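Why did the robot arm stop?

Robot arms are very good at doing the same job over and over again. They don't get bored and they don't need lunch. But they do go wrong, and when they go wrong there are people whose job is to find out why.

This is the story of one fault, on an arm called Stundik.

What the arm was meant to do

Stundik works in a room at Oltine, where people teach robot arms to tidy up. Its job that week was to pick up small things and put them on a plate, then pick them up off the plate again. A computer kept count. The plan was to do it 507 times.

The arm has joints, a bit like your shoulder, elbow and wrist. Inside each joint is a motor. At the end is a gripper with two fingers that open and close. Your own hand has lots of ways to hold a pencil. A gripper like this has only one: it squeezes.

What went wrong

On Monday morning the arm was reaching down towards the table when it stopped in mid-air. A message came up on the screen: WRIST NOT ANSWERING.

Gifty Mensah was running the test. She did what everybody there is taught to do first. She pressed the big red stop button, even though the arm was already still.

Why press stop on something that has stopped? A robot that is standing still may only be waiting. If a signal gets through again, it can start moving without any warning, and it won't know that your hand is in the way. The stop button tells it to stay put until a person says otherwise.

Finding the fault

Gifty called Ehsan Daneshvar, who mends the arms. He didn't take anything apart to begin with. He looked at the computer's diary, which is called a log. A log is a list of everything the robot was told to do and everything it said back.

The log showed that the wrist had gone quiet 31 times since Friday. Most of those gaps were shorter than a blink, so the arm had carried on. The last one was too long, and the arm's safety program shut it down.

Ehsan then saw that nearly all the gaps came when the wrist was turned the same way. That made him think of the cable.
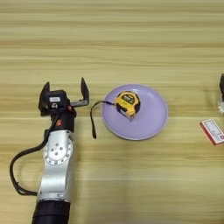
A cable on a robot has a hard life. Each time the arm bends, the cable bends too. Inside it are thin copper wires, and copper that is bent back and forth in one spot will crack in the end. You can see the same thing happen with a paper clip. Bend it to and fro and it snaps.

With the power off, Ehsan tested the cable and found a cracked wire close to the plug. When the wrist turned one way, the broken ends touched and the signal got through. When it turned the other way they came apart.

Putting it right

The new cable took 10 minutes to fit. Ehsan left more slack in it, so that it would bend in a wide curve. Then he ran the arm slowly for roughly an hour with everyone standing behind the yellow line, and the log stayed clean.

Gifty started the count again from one.

Words to know

Gripper – the part of a robot arm that holds things.
Joint – a place where the arm can bend or turn.
Log – a computer's list of what happened and when.
Slack – spare length in a cable or rope, so it isn't pulled tight.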